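Belhaj (software)

Belhaj es un conjunto de programas para sincronizar, segmentar y convertir demostraciones manipulativas registradas con pinzas de mano en trayectorias ejecutables por un brazo robótico. Lo desarrolla el grupo de software de Ninitz bajo la dirección técnica de Jolien Dewulf. El núcleo está escrito en C++, con una interfaz en Python para las tareas de anotación y control de calidad. La versión estable vigente es la 2.5, publicada el 27 de agosto de 2023.

Historia

El proyecto partió de un guion de alineación temporal escrito por Maarten Vanhove para el planificador Flareo, que exigía trayectorias con marcas de tiempo monótonas y rechazaba cualquier registro con huecos. Ningsih Santoso separó ese código en una biblioteca independiente y le añadió el estimador de apertura. La rama 1.x quedó sin mantenimiento en diciembre, cuando el formato de archivo Civamcombe sustituyó a los volcados de texto originales.

Arquitectura

El sistema se divide en tres procesos: ingesta, estimación y exportación. La ingesta lee los flujos de vídeo e inerciales y los reescribe sobre un reloj común. La estimación calcula la pose de cada pinza y la distancia entre sus dedos. La exportación genera el archivo Civamcombe y un informe de rechazos. Los procesos se comunican por memoria compartida y pueden ejecutarse por separado, lo que permite repetir la estimación sin volver a leer los datos de origen.

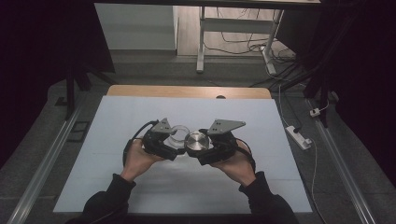

La coordinación bimanual se resuelve en el proceso de estimación mediante un grafo de factores que incluye la pose de ambas pinzas y una restricción relativa entre ellas. La restricción solo se activa cuando la distancia entre las mordazas cae por debajo de un umbral configurable; fuera de ese intervalo, cada trayectoria se optimiza de forma independiente. El caso más exigente es el de dos mordazas interiores casi en contacto, con un aro transparente en un lado y un disco metálico brillante en el otro, ligeramente superpuesto al aro. El material transparente ofrece pocos puntos estables al detector de rasgos, y los reflejos del metal se desplazan con el punto de vista, por lo que ambos se excluyen del cálculo de pose mediante una máscara. Las superficies claras y uniformes, como el tablero de trabajo, aportan también pocas correspondencias – el optimizador aumenta entonces el peso de la medida inercial.

Estimación de la apertura

La apertura se define como la distancia entre las caras interiores de los dedos, medida en el plano de contacto. Belhaj la obtiene a partir de la cámara montada en la propia pinza, sin codificador. Un modelo de segmentación delimita los dos dedos y un ajuste geométrico recupera su separación. El valor se filtra con una ventana de 5 muestras antes de pasar al segmentador.

El ajuste parte de una plantilla por modelo de dedo. Los orificios visibles sirven de puntos de referencia y no se supone simetría entre ambos lados: en los dedos de color verde oliva oscuro, el izquierdo presenta dos orificios redondos en su cara superior y el derecho uno más pequeño, junto a una costura ondulada que altera el contorno. La plantilla admite esa irregularidad con un margen de tolerancia propio para cada borde. Un intervalo sin objeto entre los dedos se etiqueta como «libre» y se utiliza para corregir la deriva del cero. Los fondos de baldosa clara favorecen la segmentación por contraste, aunque las juntas diagonales pueden confundirse con aristas de la pinza si se desactiva el filtro de profundidad.
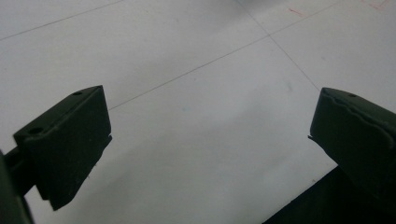 Segmentación y exportación

El segmentador divide cada demostración en fases de aproximación, contacto, transporte y liberación. Las transiciones se detectan con un modelo oculto de Markov cuyas observaciones son la apertura filtrada y la velocidad relativa. Un episodio se rechaza si la pose permanece indeterminada en más de 3 fases o si la cobertura temporal es inferior al 90 %. Ambos límites se fijan en el archivo de configuración.

Limitaciones

La documentación mantenida por Sanne Hendriks recoge dos restricciones principales. La calibración entre cámara e inercial debe repetirse tras cualquier cambio de montaje, y el estimador no modela la deformación de los dedos bajo carga. Jeanine Claeys propuso un término elástico para la rama de desarrollo – no está incluido en la versión estable.

Véase también

Flareo
Civamcombe (formato de archivo)
Calibración mano-ojo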